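The Man Who Ends Your Movie

By Jocelyn Policarpio

We use cookies to remember your preferences and measure traffic. By continuing to browse you agree to our cookie policy. Accept / Manage settings

Bienvenido Evangelista has watched the last ten minutes of 482 movies and the first ten minutes of maybe a third as many. He says this without shame, over a plate of fries he has salted twice. Beginnings, in his view, are for people who haven't paid yet.

Evangelista is an ending doctor. There's no such job title in any set of closing credits, including the ones he has personally delayed by four minutes so that a detective could look at a lake. He is listed as "additional editorial consultant" or, on one memorable horror picture, under "thanks," between a bakery and somebody's dog.

What happens is this. A movie gets made. It gets shown to strangers in a mall, who like it fine until the final reel, when they begin checking on their coats. The producers panic, and somebody who knows somebody calls Evangelista, who arrives with a legal pad and asks to be left alone with the last ten minutes. He won't watch the rest until he has written down what he thinks the story was. If he gets it badly wrong, the ending has a problem. If he gets it exactly right, he says, it has a worse one.

"On one of them I wrote, 'A widow forgives the sea,'" he tells me. "It was a bank robbery."

That one was Skastonthorpe, the drizzly heist picture Ona Grīnberga directed in a town with one bank and, by the look of it, one streetlight. The version that reached theaters stops dead with a van door sliding open and a woman laughing at whatever is inside. I've argued about that laugh at two weddings. In the first cut, it went on for 13 more minutes, taking in a funeral, a letter read aloud and a sunrise that Grīnberga had gotten up at three in the morning to shoot.

"It was a beautiful sunrise," Grīnberga says when I reach her by phone. "He said it was a very good sunrise for some other movie. I didn't speak to him for a month, and then I cut it." 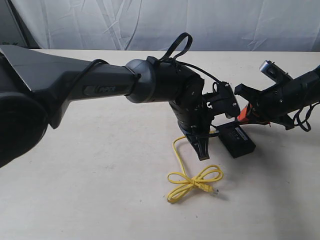
Not every patient pulls through. Evangelista is still sore about Fovari, a space opera with 127 speaking parts, all of whom apparently had it in their contracts to say goodbye. He recommended ending on the airlock. The studio went with the airlock, the speech after the airlock, the medal ceremony, the baby, and a hint that the villain's glove might be alive. I saw it at a matinee where a man stood up to leave on five separate occasions, like someone trying to get off a bus in traffic.

His critics, and he has some, say he's made a whole decade of movies end the same way: a cut to black in the middle of a gesture, then a song you sort of know. Dennis Bunting, who edited Fovari and bears the scars, calls it "the light switch."

"It worked the first few times because you weren't expecting it," Bunting says. "Now the minute anybody reaches for a doorknob, the whole row puts their shoes back on."

Evangelista thinks that's fair. He has been trying to give up the cut to black the way other people give up bread. On Clokik, the chamber thriller that opens in November, he actively lobbied for an extra scene, his first in years. It's two people doing dishes. Pacita Bautista, who plays the clockmaker's sister, remembers shooting it on a borrowed day with half the crew already gone to other jobs.

"We did 66 takes of me drying a pot," she says. "I asked what my character was thinking and he said, 'She's thinking about the pot.' It's the best work I've ever done, and my mother fell asleep before it."

I've seen the scene. It runs a little under three minutes and resolves nothing, and I found I was leaning forward through the whole of it, waiting for the knife. I won't say whether there is one. I will say the man next to me kept his shoes off.

As for the first hour and a half, Evangelista has finally gotten around to watching it. He thought it was pretty good. He'd lose the prologue.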